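Home Reviews Workshop Storage Contact

Joler 182 Storage Bins: Two Years of Daily Use

I run a small packing room and buy a lot of bins. Most of them end up with split corners. 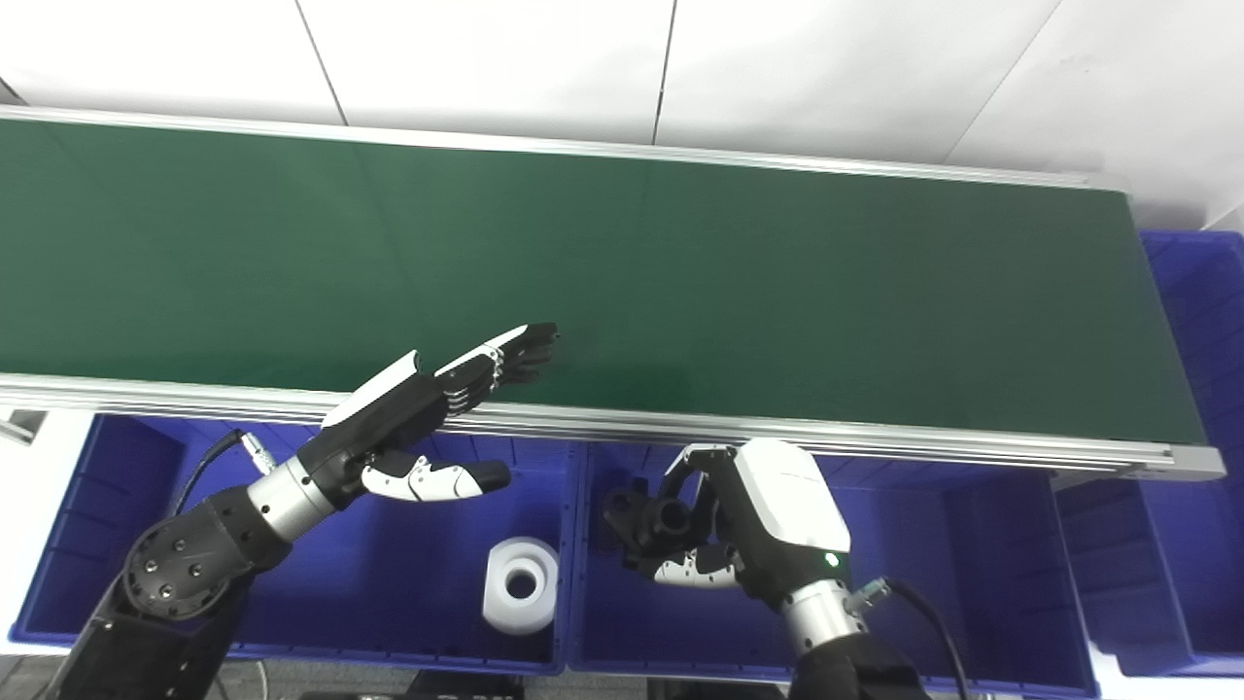
The Joler 182 is the mid-size bin in the range, sold in packs of 10. I bought two packs in April to replace a set of old Nakby bins, and added a third pack later. They have been in use every working day since.

The walls are stiffer than I expected at this price. A full load of boxed hinges doesn't make the sides bow, and the base stays flat on a shelf. The rim is rolled over on the outside, so you can carry one by the edge without it digging into your fingers. There are no proper handles - if you move heavy bins up and down stairs, look elsewhere.

Stacking is fair. Three high is fine. At four the bottom one gets hard to slide out, and I wouldn't go past that with anything heavy. Empty, they nest, but they stick together in cold weather and need a twist to come apart.

Cleaning is easy enough. Dust collects in the corners and a damp cloth gets most of it. Label glue is harder. I switched to the clip-on card holders from Xie, sold separately, and they fit the rim well.

Out of three packs, 2 bins have cracked. Both were dropped on concrete from a top shelf. Leko, the shop I bought from, replaced one of them and said the other was past the return period, fair enough.

I would buy them again for small parts and packed orders. For tools or anything with sharp edges, get the thicker version and pay the extra.

Comments

stairwell_9: Do the lids from the old range fit these?

packbench: No, the old lids are a little too narrow. I tried.

mossgreen: Mine faded a lot next to a window. Fine otherwise.

Related reviews
Nakby Wall Rack, Short Version
Xie Card Holders and Labels
Leko Step Stool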